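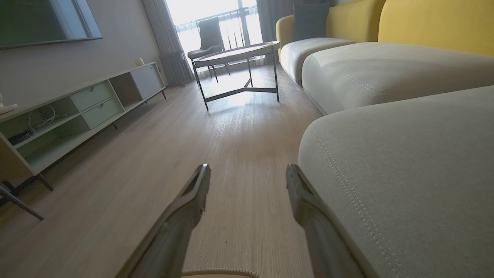 Window film and winter sun at Masholm

The window film order for the north and south buildings is open again this fall. Names need to be on the sheet at the front office by 15th November. The film is the same product we used last year, Fademix, in the clear grade. It will be cut to size by Cárdenas Glass and delivered to the mail room with your apartment number on the roll.

For people who moved in during the spring or summer, some background may help. The living rooms on the long side of both buildings get very little direct sun from May to August. The sun is high then, and the balcony above does most of the work. In November the angle drops and the sun comes in under the balcony and reaches well into the room. On a clear day it can lie on the back wall by the middle of the morning. Many residents like this and have no wish to change it. Others work at a table near the window, or have a picture, a rug or a bookcase that they don't want bleached over the years.

Window film is one answer. It isn't the only one and it isn't the cheapest.

What the clear film does

The clear grade is meant to slow fading. You will hardly notice it once it is up. It takes a little off the brightness, and colors outside look the same as before. It does very little for glare. Last year several people ordered the clear film hoping it would let them read a computer screen at noon, and they were disappointed. If glare is your trouble, read the part about shades before you sign up.

No film stops fading completely. Visible light and heat both play a part, and so does the material. Cotton and wool dyes vary a lot. Cheap printed posters go fast. Wood changes too, and some kinds get darker in the sun while others get lighter.

Mererid Gittins in 314 has had the film up for two winters. She hung two pieces cut from the same curtain fabric, one behind a filmed pane and one behind a bare one, and left them there from November to the end of the following summer. Both had changed. The one behind the film had changed less, and she keeps the two pieces in a drawer if you would like to compare them. She asked us to add that she can't say how a different fabric would do.

Cost and payment

The film is $40 per window, cut and delivered. That is for the standard living room pane. The balcony door is priced separately, as the doors in the south building were replaced and are no longer all one size. Cárdenas will send someone to measure any door on the list. Please don't send your own measurements for a door. Last year that led to a good deal of wasted film.

Pay at the office when you sign. Checks should be made out to Masholm Residents' Fund. There is no installation service this year. The firm that did it before, Skurkedano, has stopped taking small jobs. 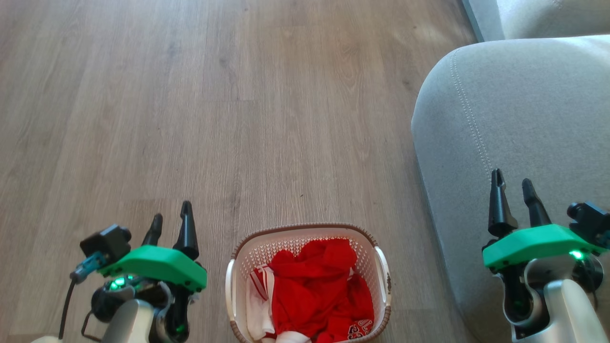 Daylight on a wood-grain floor beside a gray sofa.

Cheaper things to try first

Adel El Ouafi used to hang pictures for a museum and now lives on the fourth floor of the north building. We asked him what he would do in an ordinary apartment with an ordinary budget. His advice was mostly about moving things.

Anything on paper should go on the window wall itself, or on a side wall close to the window wall. People tend to hang their best picture on the back wall facing the glass, and in winter that is the wall that gets the sun. Watercolors, old photographs and anything done in felt-tip pen are the most easily harmed. He would put those in a hallway.

Rugs can be turned end for end twice a year. He does his when the clocks change so that he remembers. Turning won't prevent fading, but it evens it out, and an even change is much harder to see than a line across the middle. The same goes for seat cushions that can be swapped around.

A large plant near the glass makes a decent screen for part of a room. The plant has to be one that likes direct sun, and it should be kept off the heater.

He also says to leave books alone unless they matter to you. Spines fade and the pages are fine.

Shades and blinds

All the apartments came with roller shades in the living room. The shades are white and let a fair amount of light through when they are down. They are good at softening direct sun and poor at darkening a room. If yours is missing or the spring has gone, report it through the repair book. Replacement is covered and usually takes about 32 days, which we know is long. The supplier makes them to order.

You may put up your own blinds or curtains. The rule is that nothing may be screwed into the window frame itself. The wall above the window is concrete behind a thin layer of plaster, and ordinary drill bits don't get far in it. Tomás Rocha has a hammer drill and is willing to lend it. Call him in the evening. He would like it back the next day and with the bits in the case.

Blinds with slats that tilt are the best choice for desk work. With the slats turned up toward the ceiling, the room stays bright and the screen stays readable. Vertical blinds do better on windows that get the sun from the side late in the day, which in our case means the end apartments only. 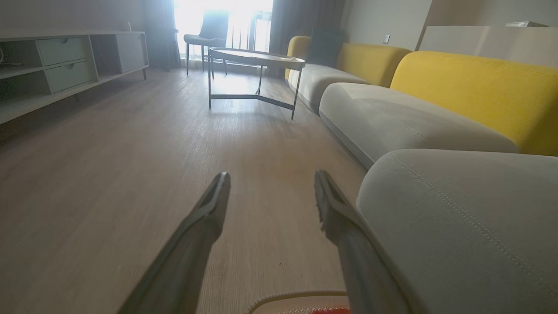
Glare is a separate matter from fading and it is the one we get the most notes about at this time of year. It depends on where you sit as much as on how bright the day is. Direct sun in the eyes is easy to deal with, and you pull the shade down. Reflected light is more trouble because it comes up from below, where a half-lowered shade does nothing to stop it. The pale sheen across the planks in the photo, with the light coming from the far end of the room, is the usual form it takes. Walk a few steps to one side of a patch like that and it moves or goes away. So before buying anything, try turning the chair or the desk so the window is beside you, with neither your face nor your back toward it. If that isn't possible, a plain rug with no shine to it, laid where the light falls, takes care of most of it. A low bookcase or a bench under the window can help too – it only has to block the lowest part of the glass.

Yulan Lü, who tutors from home, went through all of this last winter. She moved her desk three times, bought a rug, and ended up with the desk against the side wall and the shade at half height until lunch. She returned the rug.

Heat and drafts

A few people have asked if film will keep an apartment warmer. The clear grade will not make any difference you can feel. Sun through the window is free heat on a cold, clear day, and it makes sense to let it in while it's there and close the curtains when it goes. Heavy curtains should end above the heater. When they hang over it, the warm air goes up behind the fabric and stays at the glass.

If you feel cold air by the balcony door, look at the rubber strip along the bottom first. It can be pushed back into its groove by hand. Strips that have cracked or shrunk should be written in the repair book. They don't take as long as the shades.

Water on the inside of the glass in the morning is common in November. Wipe it off, run the kitchen fan when you cook, and open a window for a few minutes after showers. Film can't go onto damp glass, so anyone planning to put it up should deal with this first.
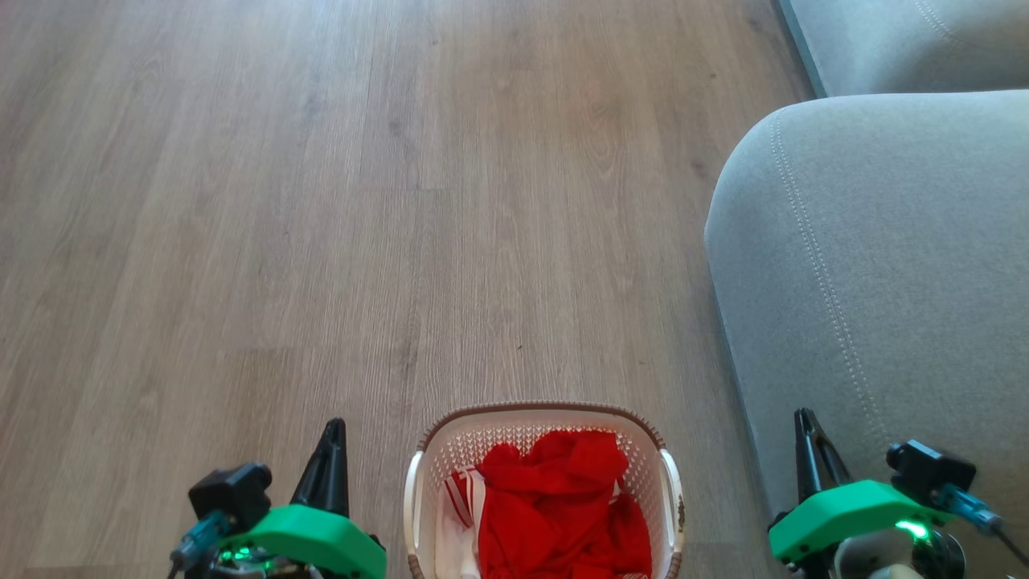
Can I put the film up on my own?

Most residents manage it, though it is easier with two people. Wash the glass with plain water and a few drops of dish soap, and go over it with a flat scraper to get off old paint and grit. Wet the glass well. Peel the backing, lay the film on the wet glass, and slide it until it sits straight. Then press the water out with a squeegee, working from the middle to the sides. Small hazy patches should dry out over the next few weeks. Don't clean the inside of the window in that time.

Maj-Britt Haugen has a squeegee, a scraper and a sharp trimming knife to lend, and she has offered to come and hold the other end of the film for anyone living alone. She is in the south building, ground floor. Leave a note in her mailbox with a phone number and say which mornings suit you.

Old film that is peeling or bubbled should come off before new film goes on. Warm it with a hair dryer, start at a top corner and pull slowly. It goes in the regular trash and can't be recycled with bottles or bags.

The sheet is on the counter to the left of the office door. Put down your apartment number, how many windows, and whether you want the balcony door measured.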